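Section 4. Working safely with bags, straps and other soft items

Please read this section before your first session with anything made of cloth, even if you have been running the arm on boxes and tins for months. Soft things behave differently from hard ones, and most of the calls we take at the Plurnham workshop begin with a strap that went somewhere it shouldn't have. The rules below were first put together by Evanthia Dimitriou for our own benches and were tidied up in October, after the Mestton site had lived with them for a good while and sent back their (very welcome!) grumbles.

4.1 Before you switch on

1. Check that the stop button is within reach of the person who will be watching the arm. If two of you are working, agree out loud which one of you that is.

2. Clear the table of anything you don't need for the task. A patterned table cover is fine, so long as it lies flat and is fixed down at the corners.

3. Look over the item you mean to handle. Empty the pockets, close every zip, and tuck in or tape down any strap longer than your hand.

4. Follow the arm's own cables from end to end with your eyes, and then with your fingers while the power is still off. A little slack at the wrist is needed for turning, but a loop should never be big enough to catch on a finger tip or a buckle.

5. Set the grip limit to 2 on the dial. Please don't go higher on a first run, however heavy the bag looks.

CAUTION: Keep scarves, lanyards and loose sleeves well away from the table. Long hair should be tied back.

4.2 Making first contact

6. Bring the gripper in slowly, with the fingers at a slant to the cloth, and let the tip meet a padded panel if the item has one. Padding gives a little and forgives a clumsy approach, which a bare seam or a zip will not do.

7. Stop as soon as the tip is against the fabric. Leave it there for a slow count of 4 and look at what lies nearby: zip pulls, metal rings, clips, the edges of any reflective strip. If one of them sits in the path of your next move, back off and come in again from another side. 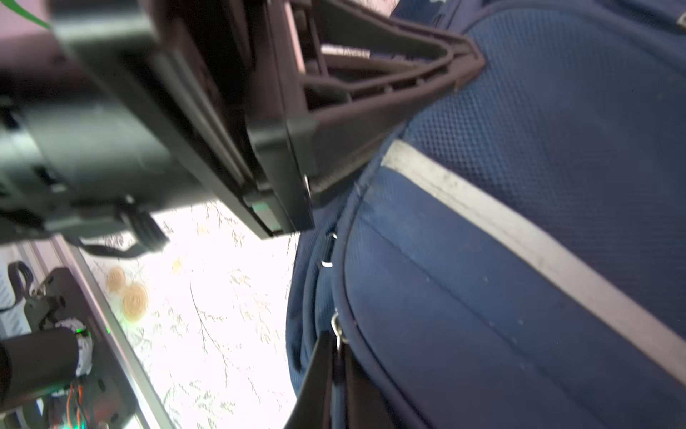 Photo: Nadine Fakhoury / Plurnham workshop

With a backpack or soft case like the navy one in the photo, the hardware tends to sit along the seams, so do give the edges a good look before you go any further. A small zip pull with a ring on the end is just the right size to slip into an open slot in a finger, and once it is in there you will need both hands and a fair amount of patience to get it out again. Straps that hang down deserve the same care — you may not notice one until the arm starts to lift.

8. When you are happy with the position, close the grip in small steps. Pause after each one and check that the cloth is folding between the fingers and isn't being dragged sideways.

9. Lift only a hand's width to begin with. Lower again, let go, and look at the spot you held. If there is a pulled thread or a fresh mark, turn the grip down before you carry on.

NOTE: A green light at the gripper means that it has power. It does not mean that it is safe to touch. Always press stop before you put your hands between the fingers, even for a second, even just to free a strap.

4.3 If something catches

10. Press stop. Don't try to drive the arm out of trouble, as this nearly always pulls the snag tighter.

11. Support the weight of the item with one hand and open the fingers using the manual release.

12. Free the strap, ring or cord gently, then check the gripper's ribs and slots for bits of thread.

13. Write it in the Plemulach log, including small snags that did no harm. Samer Khalaf reads every entry, and several of the steps above began as a two-line grumble in that book.

CAUTION: If a cable has been tugged, leave the power off until someone trained for electrical checks has looked at it. At Mestton, ask for Bilal Fakhoury.

4.4 Finishing up

14. Return the arm to its rest position before removing the item from the table, and set the dial back to zero for whoever comes next.

15. Wipe the finger tips with a dry cloth. Replace them after 2000 grips, or sooner if a tip feels rough when you run it over an old pair of tights.

Spare tips are kept with the manual release keys. For hard items, go back to Section 3.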